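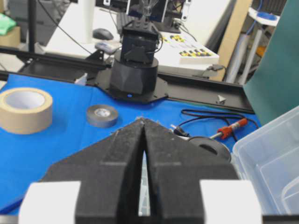

Krum Radulović asked whether 900 episodes of the same task were worth anything if the objects were always set out by the same person in the same order. He had gone through the March batch and could guess the starting layout from the operator's initials.

It was agreed that the point applied to Caltov and partly to Vik. Prundia was recorded with a shuffled layout list and is not affected.

1. Minutes of the last meeting
Accepted with one correction: under item 4, "gripper open" should read "gripper closed".

2. State of the sets
Caltov: 900 episodes kept, 13 rejected at review. Rejections were for dropped wrist frames, except one in which the operator stopped and restarted without marking a new episode.
Vik: recording continues towards 1,000. The task is to pick up a named item from the cloth and place it in the bin. Tape rolls are grasped reliably by all operators. Cable is not, and the episodes where it slips have been labelled inconsistently, sometimes as failures and sometimes as retries.
Closten: not started. Awaiting the task wording.

3. Layouts
Colton Leclerc proposed that the layout list used for Prundia be carried over to Vik from the next session. Krum Radulović preferred a fresh list, as the old one has no positions near the rail and the policy does badly there. Agreed to write a new list with at least 10 positions along the back edge.
Existing Vik episodes will be kept but tagged "free layout" so that they can be left out of training if needed.

4. Failures and retries
Long discussion. Colton Leclerc wants failed grasps kept in full, including the pause before the second attempt. The objection was that operators hesitate for different lengths of time and the model picks up the hesitation. A trial was run on Prundia with pauses trimmed; the grasp rate did not change, but the arm moved off sooner after a miss.
Agreed: keep the raw recordings untouched, trim pauses at export, and store the trim length with each episode. A slip followed by a successful grasp is a retry. A slip with no further attempt is a failure.

5. Wrist view
The fingers hide the object during the last part of the approach. Krum Radulović asked for a comparison of training with and without the fixed view over that part. No decision on a third view until the result is in.

6. Task wording
"Put away the tape" is ambiguous when more than one roll is out. Wording for Closten must name the item by colour or size. Vik prompts to be corrected in the index only.

Actions
CL: export script with trim length field; relabel Vik slips.
KR: new layout list; view comparison; draft Closten wording.

The item on storage was held over. Meeting closed at 11.40.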